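Automation > Field Reports
Last updated: November
4 min read

Gough opened its test kitchen to visitors on Monday, and the busiest station was the sink. Orkitz supplies the arm there and Fosden wrote the control software. The task on show was glassware: locate a clear tumbler beside a steel basin, close two fingers on it and set it down on a rack.

Transparent objects are hard for depth sensors. Light passes through the wall or bounces off it, and the returned surface is full of holes. Fosden works from wrist camera images instead and estimates the rim first. 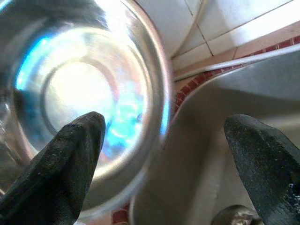
Training used 685 recorded grasps, all made by hand control over 2 weeks. Grip force is capped at 7 newtons – low enough for thin stemware, according to the engineers at the bench. Vultero, which makes commercial dishwashers, plans to try the same setup at two sites.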